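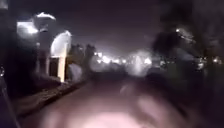
I don't buy the 3,000 steps after dinner thing. Marius Avram swears by it, and Marius also swore by celery juice. Still, I said I'd try it for January, so out I went past the white arch with those lights blazing over it, feeling mostly cold and a bit silly.

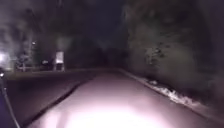 The claim is that you sleep better. Do you? I slept the same. I did eat more toast when I got back — two slices, every time — and the articles never seem to count that.
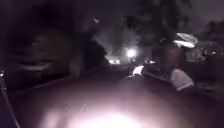
My neighbor in Redby walks 40 minutes a night and says it fixed her knees. She also got new shoes and quit the job at Boiko, so who can say which one did it. I'll finish out the month. Then I want my couch back.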